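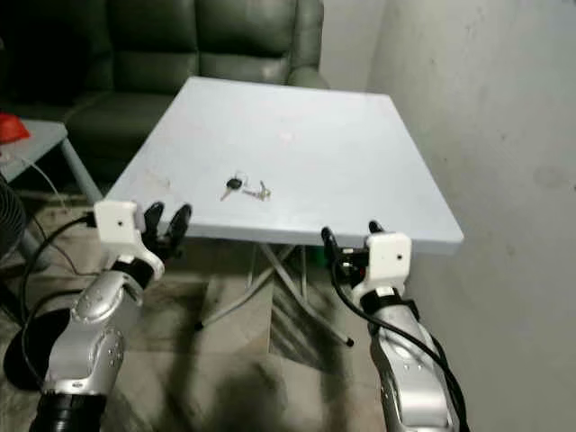
Keys on the folding table, sofa behind.

29/11/2021

Sourdough rye, batch 726. Swapped the Alva flour for the Sostero one and wow, what a thirsty flour! Had to add 30 g more water before the dough would even come together (Reiko, you did warn me). Left it to rise for three hours, then two folds, then into the tins. Crumb came out tighter than I'd like but the crust is lovely, dark and crackly.

Junpei thinks the starter is sluggish and wants me to feed it twice a day. Maybe. It was the same last February, come to think of it, and a warmer shelf fixed that. Trying the shelf first. Still need to order more tins from Turkcombe, the small ones.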